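Schools Sport and Values Programme: frequently asked questions

Last updated Jun 21, 2022

What is the programme?

It is a set of classroom and playground activities that teach fair play, respect and teamwork through sport. Ovham Council is paying for it, and the Dalgleish Trust wrote the lesson materials. It starts in September.

Which schools are taking part?

The first year covers 30 schools in Ovham and Cileck. Primary and secondary schools are both included. A full list has been sent to head teachers and is also held at the council's main office in Ovham.

Will it replace PE lessons?

No. PE stays on the timetable as it is now. The programme uses one 30-minute session a week, normally taken from form time or personal development. Schools can choose which slot suits them.

What do pupils do in the sessions?

Most sessions start with a short story or discussion and then move on to a practical task. Younger pupils might make up a game and agree the rules between them. Older pupils look at things like refereeing decisions, how to lose well, and who gets left out of sport and why. There is also some craft and design work, such as making team flags and banners.

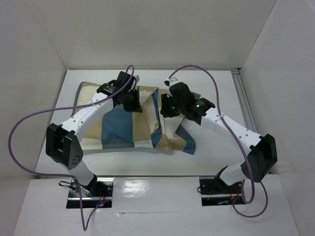
Patchwork cloth in blue, tan and cream

Does my child need to be good at sport?

No. There are no trials and nobody is picked for a team. Pupils who would rather keep score, umpire or help plan an event can do that instead.

Is there any homework or testing?

There is no test. Pupils keep a workbook, which stays in school. Teachers may send home an optional activity at the end of a unit.

Does it cost anything?

There is no charge to families. Workbooks and basic equipment are supplied. Normal PE kit is fine for the outdoor sessions, and indoor ones are done in school uniform.

Who teaches it?

Class teachers and form tutors. Each school sends 2 members of staff on the training course at the Adley Centre before the start of term, and they pass it on to their colleagues. Supply cover for the training is paid for by the council.

What about pupils with additional needs?

Every activity in the teacher's book has an adapted version. Large-print workbooks can be ordered – please ask the school office before the end of term so that they arrive in time. If your child has a support plan, speak to the school's SEN co-ordinator about the practical sessions.

Can I take my child out of it?

The sessions are part of the school day, so we would ask you to talk to the head teacher first. Schools will look at each request separately.

How long will it run?

Funding is in place for 3 years. The council will look at reports from schools at the end of each year, and other schools may be able to join after the first one.

Our school is not on the list. Can we still use the materials?

Yes. The teacher's book can be borrowed from the Adley Centre, although printed workbooks are only supplied to schools in the programme.
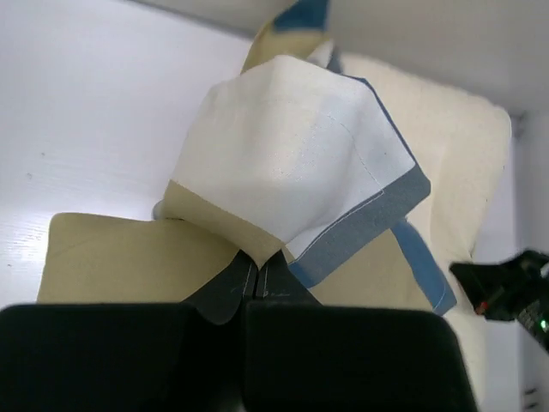

Contacting us

Parents and carers should speak to their child's school first. Schools with questions about training dates or deliveries should contact the education office at Ovham Council – please give the name of the school and the year group.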